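Print this chapter | E-mail this chapter
Last updated: March 2023
Shares: 87 | Comments: 3

CHAPTER 9
Keeping Fruit Through the Winter

Keegan Cosgrove

Before cold stores were common, a household that grew apples had to make one autumn's crop last until spring. The methods varied from place to place, but they all dealt with the same problem. An apple is still alive after it has been picked. It takes in oxygen, gives off carbon dioxide and water, and slowly uses up the sugars and acids that give it flavour. Storage cannot stop this. It can only slow it down.

This chapter looks at how fruit ages after harvest and how growers and households have managed that ageing. We begin with the farm cellar, move on to the commercial store, and finish with the home kitchen. The chemistry of ripening is treated more fully in Chapter 10, and readers who have not met the word 'respiration' in this sense may want to look ahead.

9.1 The cellar at Brurnach

The village of Brurnach lies on a north-facing slope, and its older houses have cellars cut back into the hill. The earth keeps them cool and fairly damp. Apples were laid on slatted shelves in a single layer, stalk upwards, with a gap between each fruit and the next. Early varieties went nearest the door and were eaten first. The late keepers went to the back and were left alone until after Christmas.

A farm account book from the village lists 618 bushels carried in during one October. The same book records the fruit thrown out each month, and the losses are small until February, when they rise sharply. The farmer blamed a mild winter. He was probably right, as a rise of a few degrees is enough to speed up both ripening and the growth of moulds.

Bruised fruit was never shelved. It went to the press or was cut into rings and dried over the stove. A bruise breaks the cells beneath the skin and gives rot a place to start, and one rotting apple will soon spoil those touching it.

9.2 Ethylene

Ripening apples give off a gas called ethylene, which also makes other fruit ripen. This is why a hard pear softens more quickly in a bag with an apple, and why apples stored beside potatoes or carrots can cause trouble. Carrots exposed to the gas turn bitter. The Brurnach families kept roots and fruit at opposite ends of the cellar – a sound habit, though they explained it by saying that the potatoes 'took the taste' of the apples.

Commercial stores use the same knowledge in a more exact way. At the Hotora packhouse the rooms are sealed once they are full, the oxygen is lowered, and the ethylene is drawn off. Fruit held like this may be sold many months after it was picked. Once it leaves the room it ages at the normal rate again, so the last few days in a shop or a kitchen matter a good deal.

9.3 Fruit in the home

Most homes now have neither cellar nor packhouse, and the choice is between the refrigerator and the open air. Apples keep far longer in the cold, preferably in the drawer at the bottom, in a bag with a few holes in it. Those to be eaten within the week can stay out. A basket with open sides is better than a deep solid bowl, where moisture collects and the lowest fruit is forgotten. 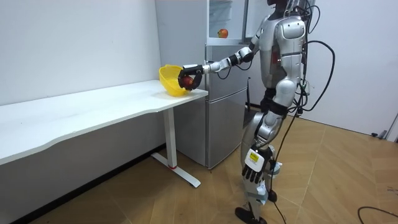

Fig. 9.1 A red apple and a slotted yellow plastic basket. Openings in a container let air reach the fruit.

Whatever the container, it should be kept out of direct sun and washed now and then. Bananas are best kept apart, as they are quickly affected by ethylene. Apples should not be washed until they are wanted, and any with broken skin should be used first.

Before reading on, make a note of where fruit is kept in your own home and which kinds are stored together. You will need this for the exercise at the end of section 9.4, which compares the keeping qualities of two late varieties, Henare and Flevberg.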